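Home | Local | Schools | Business | Food | Obits

Loose rivets and a 2 mm feeler gauge: a morning with the people who keep the grippers going

Print | E-mail | 14 shares | 6 comments 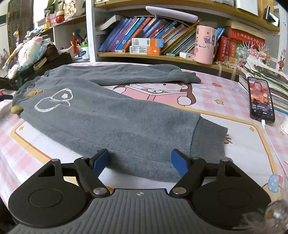
A hand-held gripper with its blue fingertips open in front of a pair of folded grey sweatpants.

I've walked past the Driseck shop on my way to coffee for years and I figured they fixed vacuum cleaners. Wrong! They look after grippers, the hand-held kind that people carry around their homes to record how chores get done, so that robot arms can learn from it later. Laundry is the big one right now, and laundry, I'm told, is murder on a fingertip.

Octavio Daza runs the bench. He had one open in front of him when I came in at 8:30 and he barely looked up, which I took as permission to pull over a stool. The part that gets his attention first is the linkage, the black jointed arms that carry the two fingers. They pivot on metal rivets, and once a rivet gets a little play in it the tips stop meeting square. You can still grab a towel like that. A single layer of sweatshirt cuff, forget it.

"People send it in and write 'motor problem' on the tag," Daza told me. "There's no motor in it. It's your hand."

So he checks the play with a feeler gauge, swaps any rivet that fails, and then turns to the rubber. The pads get a wipe with a damp cloth (no solvent, he was very firm about that) and come off altogether if the surface has gone shiny. Fleece seems to be the worst offender, since the lint works its way down into the pivots too. He picks it out with a dental tool and a lot of muttering.

After that comes the squeeze test — open, close, open, close, 152 times by hand, with a sheet of paper between the tips every so often to see if it holds. I did maybe a dozen and my thumb was complaining. Amancay Henríquez, who shares the bench, does hers while listening to soccer and says she has never once lost count. I have my doubts.

The shop has serviced 476 grippers since January, most of them for a company called Plemier that lends them out to households. Each one is supposed to come back after 2000 grasps. Henríquez says plenty come back way past that, and she can usually tell from the pads before she even reads the tag.

A full service runs $79, new pads included. Rivets are extra. If you have one at home, the two of them would like you to do just a couple of things between visits: brush out the lint after any session with clothes or bedding, and store it with the fingers open so the pads don't take a set. Please don't oil it. Oil ends up on the rubber and then on somebody's clean shirts, and Daza has a whole drawer of ruined pads he'll be glad to show you.

They're hoping to take on a third person by summer, and walk-ins are fine any morning before 11. Knock loudly, the bell's broken — yes, at a repair shop, and yes, I asked.

6 comments | Print | E-mail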